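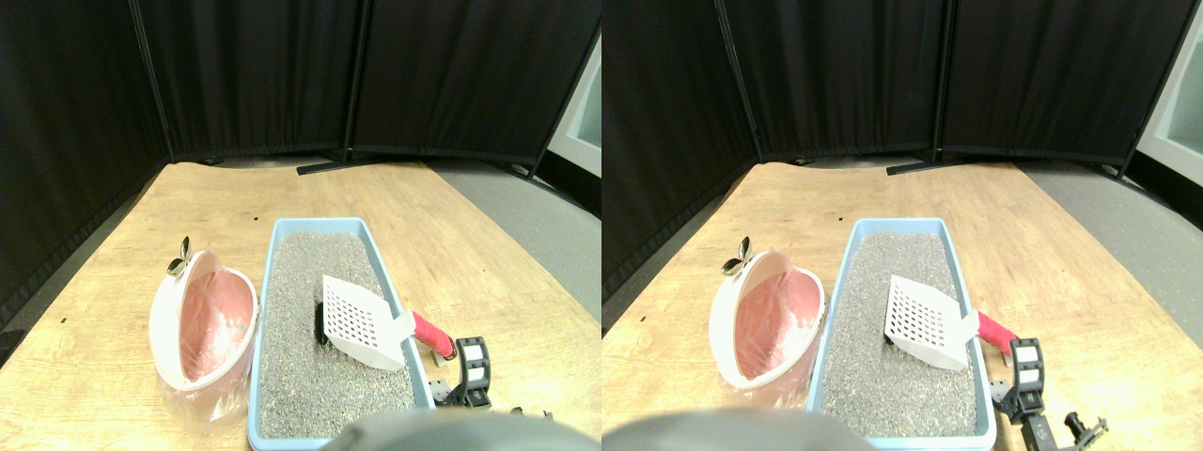 Abb. 1: Arbeitsplatz mit Abfalleimer, Streuwanne und Schaufel

Projektbericht: Katzenstreu im Haushalt — Handgriffe, Material, Abfall
Abgabe: 8. Nov. 2018

1. Ausgangslage

In unserem Projekt haben wir untersucht, wie sich die tägliche Reinigung einer Katzentoilette auf einem Tisch nachstellen lässt. Der Aufbau besteht aus einer hellblauen rechteckigen Wanne mit grau gesprenkeltem, körnigem Streu, einer weißen Kunststoffschaufel mit rosa Griff und einem runden weißen Eimer mit Klappdeckel. In den Eimer ist ein durchscheinender rosa Beutel eingelegt. Hinter dem Tisch stehen schwarze Stellwände.

2. Material

Verglichen wurden zwei Sorten Streu, im Folgenden Baltesia und Hosov genannt. Pro Durchgang wurden 1.000 g eingefüllt und die Klumpen mit 335 ml Wasser erzeugt. Insgesamt haben wir 2.927 g Streu entsorgt, den größten Teil davon in der zweiten Woche.

3. Beobachtungen

Die Schaufel hat ein flaches Blatt mit quadratischen Löchern. Bei Baltesia fiel das lose Streu schnell durch, bei Hosov musste länger gerüttelt werden. Kleine Klumpen zerbrachen bei beiden Sorten, wenn sie zu früh angehoben wurden. Am wenigsten ging daneben, wenn der Eimer direkt neben der Wanne stand und der Deckel schon offen war.

Der Beutel war für den Eimer zu groß — der untere Teil hing außen herunter. Beim Wechsel störte das etwas, beim Einwerfen nicht.

4. Offene Punkte

Die Staubentwicklung haben wir nicht gemessen. Für die Fortsetzung im Modul Jikemeck sind eine tiefere Wanne und kleinere Beutel vorgesehen. Die Wägeprotokolle liegen im Ordner Bednarek.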